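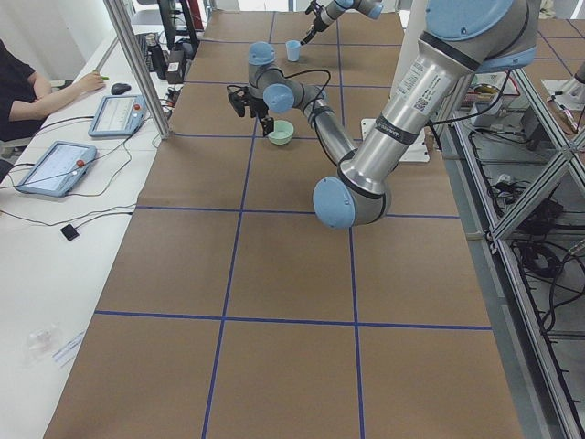
Why paper goes wrinkly when it gets wet

Paper is made of very thin fibres. Most of them come from wood. A fibre is a tiny hollow tube, usually a few millimetres long or less, and a sheet of paper is a mat of these tubes pressed flat and dried. There is normally no need for glue to keep the sheet together. The fibres cling to one another where they cross.

Kraft paper is the brown kind used for parcels, carrier bags and covering tables. The word "kraft" is German for "strength". It is brown because wood pulp is brown, and this paper has not been bleached. It also has long fibres, which makes it hard to tear.

What the water does

When a drop of water lands on kraft paper, it may sit on top for a moment as a small dome. A dome like this is shiny, and if there is a lamp overhead you will see a bright spot on it. Then the water starts to move into the gaps between the fibres. This is called absorption. The water also travels sideways, from one gap to the next, and this is called capillary action.

Wet fibres swell. They get a lot fatter and only a little longer. The wet part of the sheet now needs more room than the dry part beside it, but the dry part holds it in place. The only way for the wet part to go is up or down, so it buckles. When the water has gone, the fibres shrink again, but they do not go back exactly to their old positions. Some wrinkles stay.

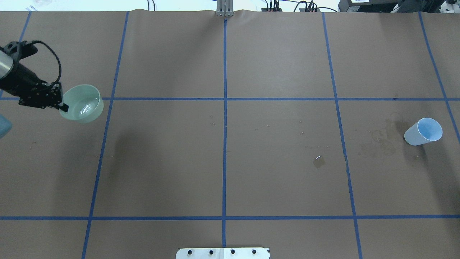 Tape makes a difference too. Painter's tape has a thin sticky layer on one side, and it holds the paper underneath so that it cannot move as freely. If a spill reaches a strip of tape, the paper may pucker beside it.

Why the edge of a stain is darker

Drinks such as tea and squash are mostly water with other things mixed in. The water dries off into the air and leaves the other things behind. A puddle dries fastest at its edge. More liquid flows outwards to replace what has been lost, and it carries the colour with it, so the colour collects in a ring. If a second spill lands on the first, you can get one ring overlapping another.

Plain water can leave a ring as well. Brown paper contains small amounts of coloured material from the wood, and the water moves this about.

Paper cups and plastic bowls

A paper cup is also made of fibres, so why does it hold a drink? The inside has a very thin coating, often of plastic, which keeps the water away from the fibres. A plastic bowl has no fibres to swell, so water stays on its surface and can be wiped off.

Test it yourself

You need a sheet of brown paper, some blue tape, a teaspoon, water and cold tea. Ask an adult before you begin.

1. Lay the paper on a tray and divide it into four panels with tape.
2. Put one teaspoon of water in the first panel and one of cold tea in the second.
3. Put one teaspoon of tea in the third panel, close to the tape. Leave the fourth dry.
4. Look at the panels after 2 minutes, then again the next morning.

Draw the shape of each stain and mark where it is darkest. Run a finger over the dry panel, then over the others.

Words to know

Absorption: liquid being taken into a material.
Capillary action: liquid moving through narrow gaps.
Pulp: wet, mashed fibres before they are made into paper.

Written by Adaeze Uzor. Checked by Anil Warrier.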